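Work surfaces and sharps: revised layout from January

The matte white tabletops have now been fitted in all 22 bays. The grey side and back panels stay as they were. Scuffs and small specks on the white finish are cosmetic and need not be reported – cuts and lifted edges should be.

Marker pens go on the metal lip at the back of the table, clear of the working area. Syringes are to be laid out singly, with nothing stacked on top. Stock currently stands at 1,876 units, in boxes of 25.

Sofia Cardoso has updated the wiping schedule, and the side rails are now included. Use the mild cleaner only, as the stronger one dulls aluminium. Requests for replacement panels go to Joaquim Simões by noon on Monday, with the bay number on the form.

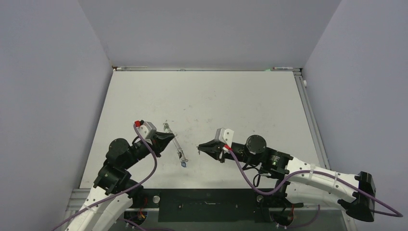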